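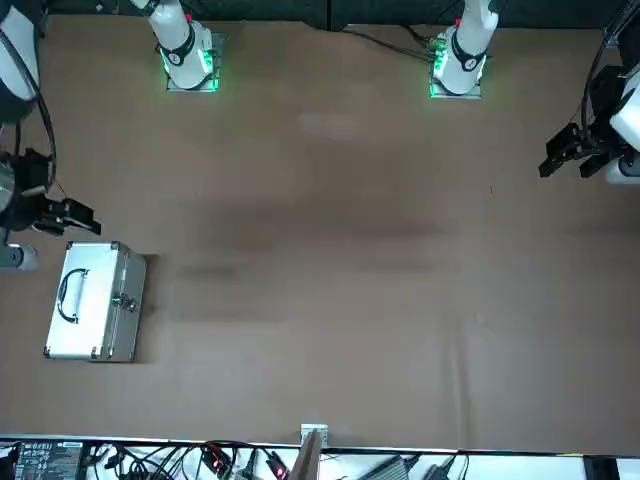 Stukach Reading Scheme: progress report to the Grarken Fund

October 11, 2024
Prepared by Rosalba Fabbri

1. Where the money has gone

The April grant paid for 600 books and the van hire. We have 2,000 pounds left, all of it set aside for the winter sessions. Nithin Poduval wants to spend it on tablets. I remain unconvinced — the last lot spent most of their time on charge.

2. Take-up

84 children have borrowed at least one book. I would treat that figure with care. A borrowed book is easy to record and says little about whether anyone read it, and the parent survey came back with answers so cheerful that I doubt them. Marjan Jafarzadeh is asking the schools for reading ages instead, but only two have replied.

3. Van stops

Harnetti Road is busy after school. Martinelli Square is not, in spite of the posters, and I see no case for keeping it past Christmas. Adelmo Messina disagrees and has asked for another month. He can have it, with the Saturday slot moved to the morning.

4. Problems

The box labels fall off in damp weather. Returns are slow, and the reminder texts have made no difference that I can find.

5. Next period

Reading ages from the remaining schools, a decision on Martinelli Square, and a proper price for the tablets before anyone orders them.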